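# Altik assembly board kit

The **Altik** is a tabletop assembly kit made by the firm Brouwer for teaching and testing two-armed robots. It is built around a large white board that holds small parts, drawn outlines and raised plates, and it is sold mostly to colleges, training centres and the odd well-equipped hobby club. In everyday talk the name covers the board, the parts and the task booklet together, although Brouwer itself uses "Altik" for the board alone and calls the whole lot the Altik set.

## Background

The kit grew out of a teaching aid put together at Clonilside by Chepkoech Mohamedi, who wanted something her students could set up before the kettle had boiled and pack away just as quickly. Her first boards were cut by hand and, by her own cheerful admission, no two of them matched — a nuisance for anyone hoping to compare one group's results with another's. Brouwer took over production one June and settled on a single pattern, which has changed very little over the years.

## Design

The board is white, with the parts mostly in blue so that they show up well to both cameras and tired human eyes. Pegs and cylinders come in several sizes, and there is a toothed gear with a peg at its centre. Some positions are marked by nothing more than a thin outline, while others sit on raised plates fixed to the board. Buyers can rearrange the plates to suit themselves, and a good many do.
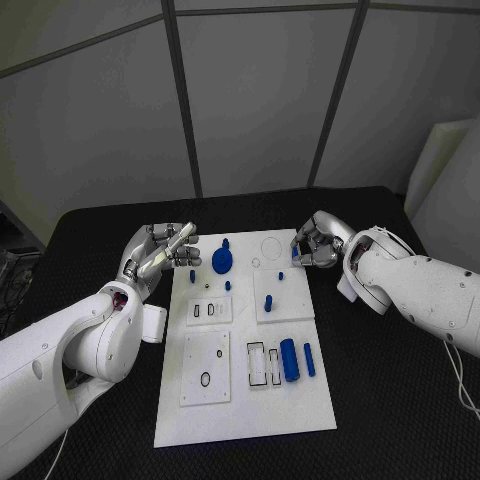 *A two-armed humanoid robot at work on the board, with a small blue cylinder held in the hand on the right.*

The printed booklet sets out 12 tasks, starting with simple placing and working up to jobs that need both hands at once. Each is meant to be tried 25 times before a score is written down, and the whole booklet can be worked through in 3 sessions if all goes well (it is kinder to allow for a fourth).

## Versions and servicing

Brouwer offers the kit on its own or with the Gulus service plan, under which lost parts are replaced by post and worn plates are swapped for fresh ones. The plan runs for four years and may be passed along to a new owner if the kit is sold. No robot is included with either version, a point that has disappointed more than one eager buyer.

## Reception

Teachers have generally been fond of the Altik, praising the clear markings and the gentle way the tasks build on one another. The commonest grumble concerns the smaller pegs, which roll off benches and vanish under cupboards with great determination. Some users would also like a darker board for work under bright lights, and Brouwer has said that it is looking into the colour.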